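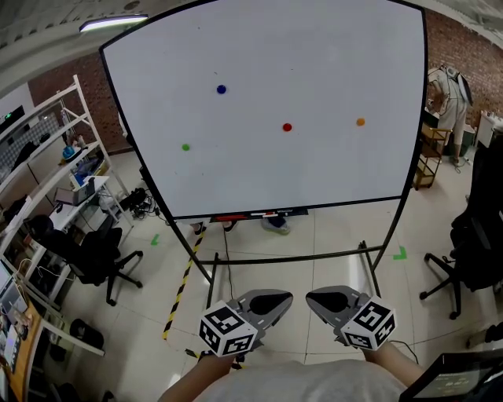
Figure 1. Four points on a plane: dark blue, red, orange, green.

Topic 4: Estimating areal rainfall from point gauges
Notes prepared by Wanpen Prasertsri

4.1 The problem

A rain gauge samples a circle of ground smaller than a dinner plate. A water balance needs the depth of rain over a whole catchment. Every method in this topic is a rule for assigning weights to point readings so that their weighted sum stands in for the areal mean. In general form:

P = w1 p1 + w2 p2 + ... + wn pn

where p is the depth recorded at each gauge, w is its weight and the weights sum to one. The methods differ only in how w is chosen. Keep this form in mind when reading the older literature, where the same calculation is often set out as a table and the weights never appear by name.

Depths are in millimetres throughout. Areas are in square kilometres. One millimetre over one square kilometre is one megalitre, a conversion you will need in the tutorial and in the exam.

4.2 Arithmetic mean

All weights equal 1/n. Only gauges inside the catchment boundary are normally included. The method is acceptable where the terrain is flat, the gauges are evenly spread and the individual readings do not depart far from their mean. It is poor for convective storms, and for any catchment where the gauges are clustered in the valley floor. Clustering is the usual situation in practice, as gauges tend to be put where there is a road and someone to read them.

4.3 Thiessen polygons

Each point in the catchment is assigned to its nearest gauge. The set of points nearest to a given gauge forms a polygon, and the weight of the gauge is the area of its polygon inside the catchment divided by the total catchment area.

Construction by hand:

Plot the gauges and the catchment boundary to scale. Include gauges outside the boundary if they are close enough to matter.
Join neighbouring gauges with straight lines to form a network of triangles. Avoid long thin triangles where a better choice exists (the Delaunay condition: no gauge lies inside the circumcircle of any triangle).
Draw the perpendicular bisector of each line.
Trim the bisectors where they meet. The three bisectors of a triangle meet at one point, the circumcentre, which may fall outside the triangle.
Measure each polygon within the boundary by planimeter or by counting squares.

A common error is to trim a bisector at the side of its triangle when the triangle is obtuse. The bisector continues past the side until it meets another bisector or the boundary.

The weights depend on gauge positions and the boundary alone. They do not change from storm to storm, which makes the method convenient for long records. They do change when a gauge is added, closed or out of service, and must then be recalculated for the affected period. If a gauge has a missing month, do not enter zero. Either infill the reading or redraw the network without that gauge.

4.4 Worked example: Grolley catchment

The Grolley catchment has an area of 200 km2. There are gauges inside the boundary at Drullby and Yimyam, and a third outside it at Sevstead. With all three plotted, the Sevstead polygon does not reach the boundary, so its weight is zero and it takes no further part.

Polygon areas inside the catchment:
Drullby 168 km2
Yimyam 32 km2

Weights:
Drullby 168 / 200 = 0.84
Yimyam 32 / 200 = 0.16

Recorded depths for July:
Drullby 20 mm
Yimyam 2 mm

Thiessen estimate:
P = (0.84 x 20) + (0.16 x 2) = 16.8 + 0.32 = 17.12 mm

Report as 17.1 mm. The arithmetic mean of the same readings is 11 mm. Over the full catchment the difference is a little over 1200 ML, a large amount to gain or lose through choice of method. Two gauges are too few to say which estimate is closer to the truth. The example shows sensitivity to weighting and should not be quoted as evidence for either method.

4.5 Inverse distance weighting

Thiessen polygons produce a stepped surface: depth is constant within a polygon and jumps at its edge. Inverse distance weighting gives a continuous surface. For a grid cell at distance d from each gauge, the unnormalised weight is 1/d^k, with k usually set to two. Each weight is then divided by the sum of the weights. The areal mean is the average over all grid cells in the catchment.

Take a cell 2 km from Drullby and 20 km from Yimyam, with k = 2 and the depths above:

Drullby: 1/4 = 0.25
Yimyam: 1/400 = 0.0025
Sum: 0.2525
Cell depth: (0.25 x 20 + 0.0025 x 2) / 0.2525 = 19.82 mm

Sevstead has been left out to keep the arithmetic short. In a full calculation it would be included, as its weight is never exactly zero unless a search radius is imposed.

Three properties to note. The surface passes through every gauge reading. No cell can be higher than the highest reading or lower than the lowest, so a wet ridge with no gauge on it will always be underestimated. Finally, two gauges side by side count twice — the method takes no account of distances between gauges, only of distances to the cell.

4.6 Isohyets

Contours of equal rainfall are drawn by interpolating between gauges, and the area between each pair of contours is multiplied by their mean depth. The analyst may bend contours to follow ridgelines or a known rain shadow. This is the strength of the method and also the reason that two analysts given the same data will return different answers. The map must be redrawn for each storm. State on the drawing what information other than the gauge readings was used.

4.7 Choice of method

For monthly totals on a catchment with a stable network, Thiessen weights are adequate and easily audited. For single events in steep country, use isohyets or a method that takes elevation as a covariate. Kriging is covered in Topic 6, where the weights are derived from the semivariogram and clustered gauges are handled properly. No weighting scheme will correct for undercatch in wind, splash-in, or a gauge sheltered by a growing tree. Check the station history first.

4.8 Before the tutorial

Bring a ruler, compass, calculator and graph paper. Read the section on double mass curves in Topic 3. Repeat the calculation in 4.4 with the two July depths swapped, and compare both estimates with the arithmetic mean. Give runoff volumes in megalitres, assuming a runoff coefficient of 0.2.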